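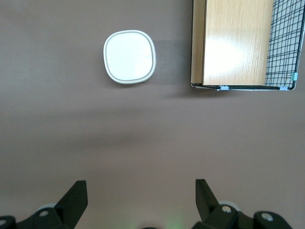
Figure 3. A container lid on the table, with part of the wire-mesh basket at the upper right.

4.2 Where do the lids go?

I have to admit that lids were never meant to get their own section. When I started visiting homes for this study I was interested in boxes, bins and shelves, the big stuff people buy when they decide to get organized. But by the second month my notes were full of lids, and I kept going back to them, so lids it is.

Figure 3 shows the kind of thing I mean. The lid is white, a square with the corners rounded off, and it's lying on the tabletop by itself. A basket made of black wire mesh stands close to it, and there's a flat wooden board in the basket. I like this one a lot, because the board and the lid raise the same question. Both are flat, both are handy, and neither has an obvious home. A board at least can lean or lie in something. A lid slides off whatever you stack it on, and it doesn't look like much without its container.

Across the 79 households in the sample, people told me about 98 separate spots where lids ended up (I let everyone name as many as they liked, and some got really into it!). The drawer under the oven came up constantly. So did the top of the fridge, the back of the dish rack and, in seven homes, a bag hanging on the inside of a door. What surprised me was how many people gave "the table" as an answer and then took it back a second later, as if a table couldn't count as storage. I counted it. If a thing goes to the same surface every evening, I'm happy to call that its place, and Boychuk's idea of the "resting spot" covers it nicely — a location that gets used like storage before anyone agrees that it is storage.

Open baskets deserve a few words too. In Ulau, where the kitchens I visited were small and the cupboards shallow, mesh baskets were by far the favorite fix. People liked being able to see into them. They also liked that a mesh basket could be put together from panels and clips and changed later, and the light-blue clips along the edges in Figure 3 look like that sort of joint. The grumbling was all about small or thin things. Handles poke out through the squares, and a lid put in upright tends to end up flat underneath everything else. One person in Surkau told me she had given up and now keeps only boards and trays in hers, and she seemed very pleased with the arrangement.

I should say something about matching. The Kurero sorting scheme, which I used for the rest of the coding, treats a container and its lid as one object. That worked fine for jars and pans, but it fell apart with food boxes, where roughly 50 of the households stored the two halves separately. I ended up coding them as two objects with a link between them. It made the spreadsheet ugly, and I'd do it again. Section 4.3 uses the same split for bottles and caps, although the numbers there are a lot smaller and I wouldn't lean on them too hard.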